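Enstead Robotics Club - Gripper Weekend

Photos from Sat 19 March, finally up. Sorry for the wait, we all had school stuff. Short version: 4 teams, one long day in the big room at Grønli, everybody working on the hand-held grippers for the Vundadstead meet. Thanks to Hedvig Solheim for unlocking early and for the soup.

What we were doing, for parents and anyone who missed it. Each team has been building its own gripper since January. You carry it by hand, do a pick and place job with it, and the camera on it records the whole thing. Then the recordings go to the laptop group, who trim them and throw out the bad ones. Goal for the day was 900 clips. We got 68 from the first team before lunch and then it went a lot faster - new grip pads helped, so did the music.

Team Sterkico had the most trouble (stripped screw, then a flat battery, then another screw) and still handed in 80 good ones. Well done you guys.

Pictures below, more comming when I get the other memory card back.

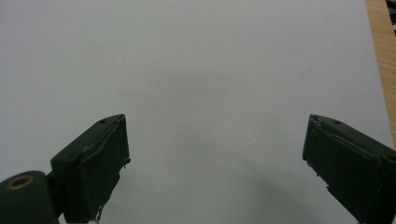 Fingers wide open over the white surface, nothing in the grip. Look at the chipped edge on the right finger - well used!

Next build night is the usual time, same room. Bring your own safety glasses, we are short. If you took home the small hex keys by mistake please bring them back, no questions asked. Sign up sheet for the Vundadstead bus is on the door, parents need to sign it to.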